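Builders wanted for a two-arm robot, Lostudstead shared workshop

Posted January 18, 2020
Kind of position: unpaid build team, evenings and weekends
Open places: 3
Length: now through the end of October

The Lostudstead workshop is looking for people to join the Illés build. Illés is a pair of robot arms with human-style hands, put together by members in the back half of the shop. We have been at it for two winters. The arms move, the hands open and close, and we have reached the point where the work is too much for the people doing it.

This is a hobby project. There is no pay and no company behind it. What you get is bench space, a key to the shop, use of the tools, and a share in the decisions about what gets built next. Members of the team pay the regular workshop dues. If the dues are a problem, say so in your message and we will work something out.

What the project is

The goal is a pair of arms that can handle soft and awkward household things at a table. We picked soft things on purpose. A block of wood will put up with a bad grip. A bag, a sponge or a balloon shows you right away that one finger is pushing harder than the others.

The shells are printed in the shop and sanded by hand. The joints use hobby-grade motors with gearboxes we modified. The control software is called Destunau. It runs on a desktop computer under the bench and it is written mostly in Python, with C on the small boards. Destunau began as one person's weekend script and in places it still reads that way. The finger controller is a separate board called Ondent, now on its third version. Ondent works well on the bench and less well after an hour of use, and finding out why is one of the jobs listed further down.

We keep a paper log of every session. It has 534 entries so far. New people are asked to read the last couple of months of it before touching the controller, because most of the mistakes have been made already and are written down there.

What we do in a session

Sessions run two to three hours. The first part goes to checking the arms: screws, cables, joint limits, then a slow pass through the full range with someone's hand on the stop switch. After that we work on one task and stay with it. At the moment the task is balloons on a folded towel, with both hands working close together over the same spot. The towel keeps the balloon from rolling. We have tried a foam mat and a baking tray, and the towel was better than either. 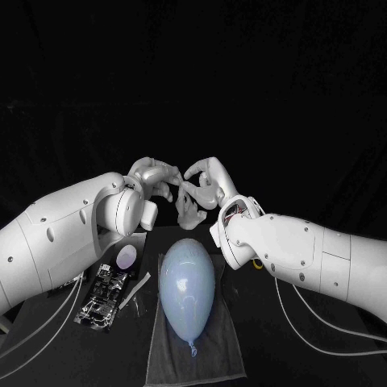
Do I need to have worked on a robot before?

Most of the current team had not when they joined, and we teach what is needed in the first few weeks. You should have made or repaired something with your own hands, such as a bicycle, an amplifier, a sewing machine or a piece of furniture.

The places we want to fill

1. Wiring and cables

The wiring grew along with the arms and it needs to be redone. We want someone to plan the runs, make up new cables with proper strain relief, label both ends, and draw the whole thing so another person can follow it. Some of the joints have to be opened to get at the wires, and they go back together only in a certain order. You should be able to solder neatly and crimp small connectors. Patience matters more than speed on this job. We expect it to take up most of the spring, working on one arm at a time so that the other can stay in use.

2. Hands and fingers

The fingers wear. The pins loosen, the joints get sloppy, and the tips need new pads. We want someone to look after the hands, keep a stock of spare parts, and improve the fingertips. The present tips are too hard for thin rubber. If you have cast silicone, or have worked with small mechanisms of any kind, this is the place for you. It would also suit a model maker or a watch repair hobbyist. You will need to be comfortable with small screws and parts that disappear under benches.

3. Software

Destunau needs someone who will clean it up without starting over. The first jobs are moving the joint limits into a single file, making the stop switch handling easier to test, and writing down what the settings do. After that comes the Ondent problem, which may be heat, or a timing fault, or both. You should know Python well and be willing to read C. You will be expected to be at the bench for much of this. We have tried having people work on the code only from home and it did not go well for them or for us.

What we ask

Come to at least one session a week. Sessions are on weekday evenings from 6:30 and there is a longer one each weekend. The days shift a little from month to month and are posted on the board by the door.

Write in the log after every session, even if all you did was sweep.

Wear safety glasses at the bench. Long hair is tied back, and sleeves are close fitting or rolled up. The arms are not strong compared with factory machines, but they can pinch badly. No one runs them alone, including the people who built them.

You must be 18 or older. The workshop has younger members on other projects, but the shop rules do not allow them at this bench.

If latex bothers you, let us know before you visit. There is a lot of it in our corner right now and we can put it away for the day. Later in the year we plan to move on to cloth and paper bags.

What it costs

The budget for the year is $600, paid out of the project box. It covers motors, filament, wire and small parts. Anything over $50 is talked over at a session first. You are not expected to buy parts with your own money. If you do, keep the receipt. Hand tools are provided, though several of us bring our own screwdrivers and wire strippers and put our initials on them.

The shop and how to get in

We have the ground floor of a former print shop, with a loading door at the back and one step at the front. There is a ramp that can be put down on request. The space is heated, but not by much, so dress for it until April. There is parking in the rear lot after 6. The bus stops at the corner and the last one leaves at 10:40, and we try to be shut down and swept by then. The kitchen has a sink, a kettle and a microwave. Food stays out of the bench area.

Who owns the work

The drawings and the code are shared with all workshop members, and anyone on the team may copy them and build their own set. The arms themselves belong to the workshop and stay there. If you leave the project, you keep anything you designed, and so do we.

How to apply

Write a short message with these things in it:

Your name and how to reach you
Which of the places you are interested in (you may list more than one)
Something you built or repaired, with a sentence or two on what went wrong along the way
Which evenings you can come
Anything we should know about access, allergies or schedule

A resume is not needed. Photos of your work are welcome, and so are photos of work that failed.

Leave the message in the box marked Illés by the front door, or send it through the contact form on the Lostudstead page with "Illés build" in the subject line. We read messages once a week and answer all of them.

After that we will invite you to sit in on two sessions. At the first one you mostly watch. At the second you will get a small job to do alongside someone, such as replacing a finger pin or tracing one cable from end to end. Then both sides decide. The places stay open until they are filled, and the notice will be taken down when they are.

If you cannot commit to a weekly session but would like to help, we can also use people for single jobs: sanding shells, sorting the screw drawers, and typing up the old log. Put "single jobs" in the subject line and tell us when you are free.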